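Speaker notes: Residence, domicile and the returning employee
Despina Oprea, Trimetley

Print this page | E-mail this page

Slide 1. Welcome and purpose

Good morning. My colleague Bianca Rusu will take questions at the close, so I ask that they be held until then. These notes were last revised on 8th May and replace those circulated in January.

The talk concerns staff who have worked abroad and are coming home. It does not deal with companies, trusts or pensions. It is general guidance, and members should take advice on their own position before they act.

Slide 2. Two separate questions

Residence and domicile are often treated as one subject. Residence asks where a person lives during a given tax year. Domicile asks which country is regarded as the permanent home. A person may be resident in one country and domiciled in another for many years.

Pause here. In earlier sessions most of the difficulty arose at this point.

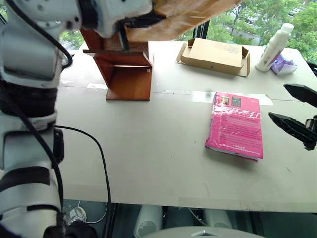
Slide 3. Double taxation agreements

Where two countries each regard a person as resident, an agreement between them will usually settle which has the first claim. The order of the tests matters: permanent home first, then centre of personal and economic interests, then habitual abode, then nationality. Take them in turn and stop at the first that gives an answer.

Slide 4. Our own enquiries

Our helpdesk received 57 enquiries on this subject last year. About 40 concerned the year of return, and 12 came from members who had kept a house abroad and let it. Rental income of that kind may need to be declared in both countries – the credit for foreign tax must then be claimed, as it is not given automatically.

Slide 5. Records

Members should keep travel dates, tenancy papers and foreign tax assessments. Originals are preferred. Certified translations should be obtained early.

Hand over to Bianca Rusu for questions.

Related items
Leaving the country part-way through a tax year
Letting a home while abroad: the Humska case study
Cross-border payroll: notes from the Jerko and Malik session
Dual nationals and reporting duties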